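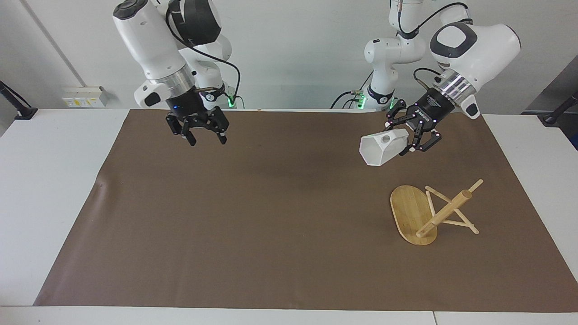

Jasper Van Rooij says I am being mean about loyalty cards. He wrote after my last piece, the one with a passing remark about them in the middle, and he wrote at some length. His view is that a loyalty card is a small kindness between a shop and its regulars, that it costs the customer nothing, and that anyone who refuses one is turning down free money to make a point. He gets his eleventh coffee free at the place near his work and he looks forward to it all week.

I have no quarrel with his coffee. The old paper card, 10 stamps and then a free flat white, is the most honest version of the idea I know of. You can see the whole deal on a bit of cardboard. The café doesn't know your birthday. If you lose the card, you lose the stamps, and if the girl on the machine likes you she gives you an extra one when it's raining. I had one in my wallet for years and I was fond of it.

What I doubt is everything that has grown up since and still goes by the same name.

Take Grendodora, where I buy light bulbs and the occasional saucepan. A few years back it had prices. You picked up the saucepan, looked at the sticker, and decided. Now it has two prices on everything, the member price in large yellow numbers and the other one underneath in small grey ones, and the other one is what you pay if you would like to buy a saucepan without telling anybody your mobile number. We are meant to read the yellow price as a reward. I read the grey one as a fine.

I can't prove that, and I should say so. I didn't keep a list of what bulbs cost there before the scheme came in, and I suspect very few people did, and I suspect the shop knows it. My memory says the yellow price is the old price and the grey one is new. My memory has been wrong about prices before. But I notice that the person who could settle the matter is the shop, and it has never offered to.

Jasper's answer to this (I can guess it, he has more or less given it already) would be that I should just join. It takes a minute. It's free. He is right that it takes a minute. He is wrong about free, or at least he's using the word the way the shop does. If a stranger stopped me in the car park and offered me two dollars for my name, address, date of birth and a running record of everything I put in my cupboards, I would keep walking. Put the same stranger behind a counter with a lanyard on and we hand it all over while hunting for our keys.

People tell me they have nothing to hide, and neither do I. My shopping is as dull as anyone's. But the dullness of it is my business, and I would have thought that if it were truly worthless, companies wouldn't go to such trouble to get it. Somebody is paying for that software. Somebody is paying the staff to ask every single customer, in the same worn-out voice, whether they're a member today. I feel for them. I used to work a till and I can't imagine having to say it all day, then having to say it again to the bloke who has already said no, as the screen won't let you past until you do.

Then there are the points. I dislike points more than I dislike the two prices, and I know plenty of sensible people who love them. My sister-in-law loves them. She has a shared account with my brother on Perkico, which covers a chemist, a servo, a pet shop and I think a tyre place, and she can tell you on any given morning what they have in it. What she can't tell you is what that's worth. I asked her at lunch in June and she said it depends. At the servo a point is worth one thing, at the chemist another, and at the pet shop it's worth more if you spend it on certain brands during certain fortnights. She said this as though it were a feature. I've thought about it a fair bit since and I still think that a currency whose value depends on which shop you're standing in, and which can be changed by an email you didn't open, isn't something I want to save up.

And they do change it. Last year Perkico wrote to its members with the cheerful news that the program was getting better. I've learned to sit down when a company tells me something is getting better. Quite far down the page, past the smiling couple and their dog, it said that points older than 11 months would now be cleared if the account had been quiet. Cleared is a lovely word for it. You clear a table. You clear your throat. My brother and his wife lost nothing, they're never quiet, but a neighbour of theirs who'd been putting hers by for a new heater found that she had been tidied up.

Was that against the rules? I'm sure it wasn't. I'm sure it was in the terms, and that the terms also said the terms could change. That's rather my complaint. If I owe you money and I write at the bottom of the page that I may decide to owe you less, you would be a fool to take that page from me. We take it from the chemist every week.

The defence I find hardest to answer is the one about poor people, and I don't want to skip over it. When money is tight, five dollars off the groceries is real, and it's easy for someone in my position to be grand about privacy. I accept that. I had a stretch in my twenties when I would have given a supermarket my fingerprints for a discount on mince. But follow it through. The person who most needs the cheaper price is now the person who can least afford to say no. The older man ahead of me at Grendodora a while ago had no smartphone, so no app, so he paid the grey price for his batteries. He asked if there was a card he could carry instead. There used to be. They stopped doing it. He paid, and folded the receipt very carefully, and I stood there with my principles feeling that they hadn't done him much good either. So I don't buy the line that these schemes are for people doing it tough. They're for people doing it tough who also have a recent phone, an email address, spare data and the patience to reset a password in aisle four.

I'm told the shops would go broke otherwise. I have my doubts about that as well. There is a hardware place in Hollenstein, where my mother lives, with no scheme at all. It has one price for everything and a bell on the door. The nearest Stadico is a short drive away and pushes its membership so hard that it's on the trolleys. My mother's friends go to the hardware place anyway. They go because the man knows what size washer they need. He remembers what tap you've got. You could call that customer data, I suppose, and I'm sure somebody at Stadico would love to have it, but it sits in his head and it's only ever used to sell you the right washer.

I know how this sounds. It sounds like a middle-aged person who misses bells on doors, and I do, a bit. I also know that small shops had their own ways of playing favourites. My grandmother was charged more for cheese than the woman across the road for most of a decade over something that happened at a christening. There was never a golden age of fair prices. But she knew she was being charged more, and who was doing it, and she could go in there and glare at him. I'd like to know who to glare at.

What would satisfy me? Jasper asked that too, towards the end of his letter, and it's a fair question to put to someone who complains for a living. I'd start with one price on the shelf, the same for everybody who walks in. If a shop wants to thank its regulars, it can do it afterwards, with something you don't need to hand over your life to get. Second, I'd like points to be treated as money. If they are worth a dollar when I earn them they should be worth a dollar when I spend them, and if the company wants to take them back it should have to ask me, in a letter, with a stamp. I don't expect either. I've seen no sign that anyone with the power to make it happen minds very much, and the people who do mind are mostly, like me, writing about it.

I did try, in fairness. After his letter came I signed up for the Stadico one, on the grounds that I shouldn't go on about a thing I hadn't used. It took almost 10 minutes, as it wanted a code sent to an email and then another sent to my phone, and the second had run out by the time I found my glasses. It asked if I was planning a renovation. It asked whether there were children in the home and how old. It asked if it could know where I was, always, or only while using the app, and when I said never it asked again the next day with a slightly sadder picture.

Since then I have had a voucher for a barbecue cover. I don't own a barbecue. I have had a message telling me that I'm only a few purchases away from the next level, without a word on what happens there. And I've caught myself, which annoys me more than all the rest, standing in front of the paint at Stadico when I could have bought the same tin closer to home, thinking that I might as well get the points.

So Jasper can keep his coffee, and I hope it's a good one. I'd only ask him to look at the card next time it comes out of his wallet. If it's still cardboard, I've got nothing to say against it. He mentioned in his postscript that the café is moving to an app after the holidays and that he's sure it will be just the same. I've asked him to write and tell me.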